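Stokalmont Household List
Subject: Re: [stokalmont] pale wood and cloudy glass, one bottle for both?
Date: 11/18/22

Dagný,

I read your message twice and then went and dug the Grerkasix bottle out of my own cupboard, so at least I'm arguing from the label this time. I don't doubt that your table looks better. I doubt that the bottle is what did it.

Take the floor first. You say you swept, went over it with a damp cloth, dried it with a towel, and then put down the Grerkasix. That is three things before the one that costs money. I'd like to hear how it looked after the towel. I did the same floor two ways in May, half with the polish and half with nothing but a wrung-out cloth and a dry one behind it, and I left it for a week with people walking across both halves. My sister couldn't pick the polished side. I could, but only in the afternoon when the sun gets low and comes straight along the boards, and what gave it away was the streaks.

Which brings me to light. Everybody on this list writes as if shine were a property of the finish. Light-colored boards and a big bright window will give you glare off nearly anything, and the brightest patch moves if you take one step to the left. Before you decide that a floor has gone dull, look at it from the other end of the room. Get down low, too. From standing height I can't tell dust from wear, and from down there I can. The same goes for a blond tabletop. Mine looks nearly white on the window side and orange on the other, and it's one board thickness, one finish, one age. Somebody at Iordache once told me over the phone that I had "uneven ambering" and offered me a kit for it. I moved the lamp.

I also don't believe in the 70/30 vinegar mix that keeps coming around. On a sealed table it may do no harm for years. On an oiled one it strips what you put on. Most people who pass that recipe along couldn't tell you which kind of table they own, and I include myself up to a few years ago. Put a drop of water on the underside and watch it. If it beads, you probably have a sealed surface and you can stop reading about oils. 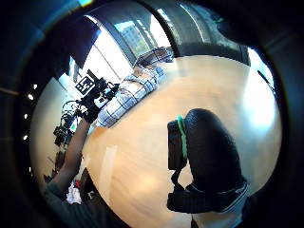
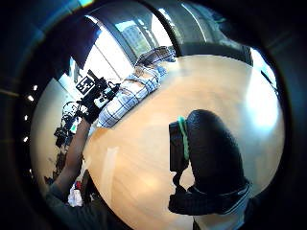
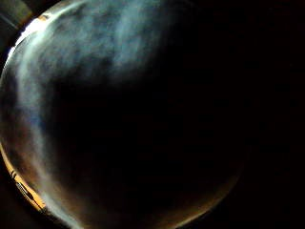

Now the glass, where I think you and I disagree more. You wrote that the cloudiness "came right off" with Skemis powder and that this proves it was hard water. It doesn't prove much. There are at least two different kinds of cloudy, and they need different treatment.

One is stuff sitting on the glass. Minerals, soap, milk that dried, grease from a cupboard next to the stove, or plain breath-type fog if you've moved a cold bowl into a warm kitchen. All of that comes off with something, and for a good part of it the something is hot water and a bit of patience. White vinegar left in the glass overnight deals with the mineral kind in my house. I have no quarrel with vinegar here, only on tables.

The other kind is the glass itself, roughened by the dishwasher. No powder brings that back. You can wet it and it looks perfect, and then it dries and there's the haze again, usually in bands or patches. People rub at it harder and harder, and then they buy a stronger powder, and the stronger powder is gritty enough to make it worse. I wish the Skemis can said so somewhere. It says "restores clarity," and I'd love to know to what.

So my test, before anybody spends anything:

Wash the piece by hand and dry it completely.
Put vinegar on one spot with a paper towel and leave it for an hour.
Rinse, dry again, and look at it against something dark with the light coming from the side.

The last step is the one people skip. A hazy glass held up in front of a white wall looks fine. Against a dark background, with a little light catching the rim, every smear shows up, and you can see whether your spot is any different from what's next to it. If it is, carry on with the vinegar. If it isn't, that glass is for pencils or for rooting cuttings, and I'd stop putting its brothers in the dishwasher.

One more thing about using the same bottle on everything. You asked whether Grerkasix would be all right on the outside of a glass bowl "just for the sparkle." The label on mine says wood and sealed stone. I'm sure it would sparkle. It would also be slippery, and it would be on a thing you eat from, or that gets stacked inside a thing you eat from. Please don't. I feel less strongly about using glass cleaner on the table, but I wouldn't do that either — the blue kind left a dull ring on my desk that I've never gotten out.

As to price, the bottle is 946 ml, a quart in other words, and the directions call for 2 capfuls in a bucket, so it does last. I'll give them that. But I've had mine for ages and the level has hardly moved, and my floor is no worse than yours, and I think that tells you how much the floor needed it.

What I would spend money on is cloths. Flat, lint-free, more than you think you need, washed without fabric softener. Softener is where half the streaks come from, both on the table and on the glasses, and I'd bet it explains a lot of the "my finish is failing" messages in the archive. I went back through some of those last night. Of the people who were told to strip and refinish, hardly any wrote back to say how it went. The one who did had used 200 grit, stopped there, and wasn't pleased.

I'd be glad to be wrong about the powder. If you still have a cloudy piece that you haven't treated, do half of it with Skemis and the other half with vinegar, same length of time, and let it dry overnight before you judge. Don't look at it while it's wet. And if you do the table again, leave one end alone and don't tell your family which.

M.

----- Original message -----
From: Dagný Hallgrímsson
Subject: [stokalmont] pale wood and cloudy glass, one bottle for both?

Hi all,

Quick report and then a question. I finally did the front room properly. Swept the floor, damp cloth, towel, and then a coat of Grerkasix, and the same on the table by the window. I'm so pleased! The grain looks alive again and the color is warmer than it has been in years.

While I was at it I tried Skemis on two glasses that had gone milky. The cloudiness came right off one of them, so I guess that proves it was hard water all along. The second one is better but still has a whitish band down one side. Should I leave the powder on longer?

And has anyone used the Grerkasix on glass, on the outside of a bowl, just for the sparkle? I have nearly a full bottle left and would like to use it for something.

Also, somebody once posted a vinegar mix for tables, 70/30 I think. Is that still what people recommend between coats?

Thanks,
Dagný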